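Trarnis Annex, Ground Floor and Mezzanine
Fire Door and Exit Route Inspection, with Comments
Inspection date: 23 August 2021
Next full inspection: October

Scope: all fire doors, exit signs, emergency lights and extinguishers between the loading dock and the east stair. Roof plant and the Orkico tenancy are covered under a separate sheet. Ratings are P (pass), M (pass with minor defect), F (fail) and N (not inspected).

1. Exit routes

1.1 Main corridor clear to full width: P
1.2 East stair, handrails secure: P
1.3 East stair, nosings intact: M
Comment: nosing on the fourth tread is lifting at the wall end. Refix with countersunk screws. Adhesive alone was used last time and has let go.
1.4 Loading dock door opens from inside without a key: P
1.5 Storage under stair: F
Comment: flattened cartons and two paint cans. Remove the same day. This item also failed at the previous inspection.
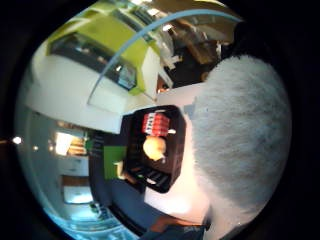

Inspected and written up by Dale Hutchens

2. Fire doors

2.1 Door D1, corridor to dock: P
2.2 Door D2, corridor to workroom: M
Comment: the closer brings the door to the stop but does not latch it from a small opening angle. Adjust latch speed one quarter turn and retest from 30 degrees.
2.3 Door D3, workroom to east stair: F
Comment: gap at the head exceeds the limit on the label side. Intumescent strip missing over a length of 144 mm. Etim to supply matching strip. The door stays in service but must not be held open.
2.4 Door D4, mezzanine: P
2.5 Hold-open magnets release on alarm: P
Comment: both tested twice. The D2 magnet has a slight hum, not a defect under this checklist.

3. Signs and emergency lighting

3.1 Exit signs lit and legible from the far end of each route: P
3.2 Emergency lights, function test: M
Comment: unit over D4 came on but was visibly dimmer than its neighbor. Battery pack to be replaced before the full discharge test.
3.3 Full discharge test: N
Comment: due in October. The annex will need to be vacated for the evening. Stoduron has asked for advance notice in writing.
3.4 Log book entries up to date: F
Comment: June page is blank. If the test was done, enter the result from the contractor's ticket. If no ticket can be found, record it as missed.

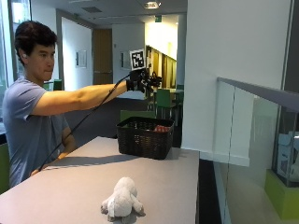
Etim's strip is sold in cut lengths only, so the order for D3 should cover the whole head and both corners. Patching a short section leaves two butt joints, and these tend to open when the frame moves. Measure the groove first; the older doors in the annex have a narrower one.

4. Extinguishers

4.1 Mounted, unobstructed, signed: P
4.2 Gauge in green band: P
4.3 Pin and tamper seal in place: M
Comment: seal broken at the dock unit, pin present. Gauge normal. Weigh the unit before fitting a new seal.
4.4 Service tag within date: P

5. Actions

Under-stair storage: clear immediately.
D3 strip and head gap: order under job 276, complete before the discharge test.
D2 closer: adjust and retest.
D4 light: replace battery pack.
Stair nosing: refix, keep the tread taped off until done.
Dock extinguisher: weigh and reseal.
Log book: complete the June page.

Failed items are to be reinspected individually. Items rated M may be closed on the action sheet with the initials of the person who did the work.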